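The Rule About Beads

Rule six was mine, and I was proud of it. One strand at a time, jaws closed before you lift, nothing goes back in the tin until the other person says "clear". Dinesh Salian had it typed up by lunchtime and stuck it on the fridge at Delley, under the one about not eating near the grippers.

Then Olga went off to do the bedroom jobs with me and we broke it inside the first hour.

You have to understand how dull a good rule is when you're kneeling by a bed. I had the white beads, she had the brown ones, and we'd both gone in together - it just felt quicker. My jaws were shut, hers were up, and neither of us had said a word. I remember thinking, well, it's only a bracelet!

"Did you say clear?" she asked.

"Did you?"

We stayed like that for a bit, holding our tools and feeling about twelve years old. The book at Delley had 3,203 entries in it by then, every one signed off as done properly, and ours was going to be next. I could have signed it. Olga could have too, and I think she was waiting to see whether I would.

I put my strand down, got the pen out and wrote "two strands, no call, start again" in the margin. My writing was awful. Then I drew a line through the whole entry and we began from the top, me first this time, with Olga saying "clear" so loudly that somebody knocked on the wall.

Dinesh rang that evening (he reads the margins, it's the only bit he does read) and wanted to know which of us had owned up.

"Rule six," I said, and let him work it out.

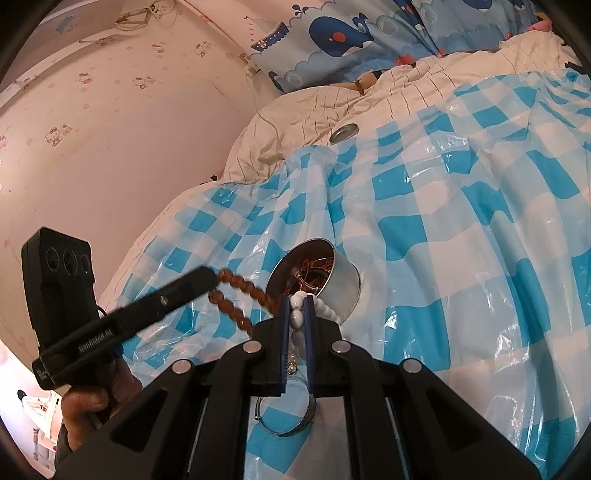 Gervásio thought the rule should have asked for the call before the jaws closed, and said he'd have crossed out the entry as well.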